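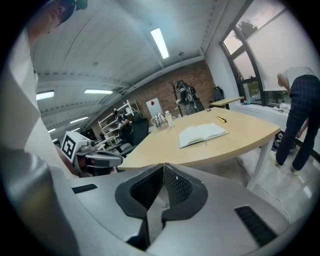 How often should I descale the kettle?
Once a month if your tap water is hard, once a season if it's soft. If you don't know which you have, look at your shower head.

Section 6: Descaling and Everyday Care

This section covers the Vikau kettle in both finishes, Rastside (brushed) and Modside (polished). They are the same kettle. The polished one shows fingerprints, and you were warned about that on the box.

What you need
White vinegar or citric acid
Cold water
A soft cloth
An hour when no one in the house wants tea

Descaling with vinegar

1. Switch the kettle off at the handle and lift it off the base. Unplug the base.
2. Let the kettle cool completely. "It's probably fine now" is not a temperature.
3. Empty it. Old water goes down the sink or on a plant you aren't fond of.
4. Pour in white vinegar up to the 600 ml mark. The lines are inside, opposite the handle.
5. Top up with cold water to one finger below MAX.
6. Plug the base back in, set the kettle on it and bring it just to a boil. Stay in the room. Vinegar foams, and it likes to do it when you've gone to check the mail.
7. Switch off, unplug, and leave it to stand for 30 minutes.
8. Empty, then fill with fresh water, boil, and empty again. Do this twice. Three times if you can still smell salad.

Note: For citric acid, use one level tablespoon in a full kettle of cold water and leave out the vinegar. Everything else is the same, except that your kitchen remains pleasant.

CAUTION: Never mix vinegar or citric acid with bleach or any cleaner that contains it. The fumes are dangerous.

CAUTION: Do not put the kettle or the base in water, or in the dishwasher, or "just under the tap for a second." Wipe the outside with a damp cloth only.

Cleaning the spout filter

1. With the kettle cold and empty, open the lid.
2. Press the tab at the top of the filter and pull it up and out. It will feel as if it is about to snap.
3. Soak it in vinegar, then brush it with an old toothbrush. Please make sure it is old.
4. Rinse and push back in until it clicks. If there is no click, it is in backward.

The scale light

The orange light comes on after every 490 boils. It counts boils and has no idea how clean your kettle is, so it may well come on the day after you descale. To reset it, hold the switch down for six seconds with the kettle empty and the base plugged in. If the kettle starts to heat, you've let go too early. Switch it off and try again.

Note: The counter stops at 2,000 if it is never reset. After that the light stays on for good, and we feel you will have earned it.

Replacement parts

Filter: Nutsugah pattern, one size. Older filters with the square tab do not fit, however firmly you push.
Lid seal: sold with the lid. We have had letters about this.
Base: specify Rastside or Modside when ordering, as the trim ring is different.

Page revised Jul 20, 2024. The June version gave the filter steps in the wrong order.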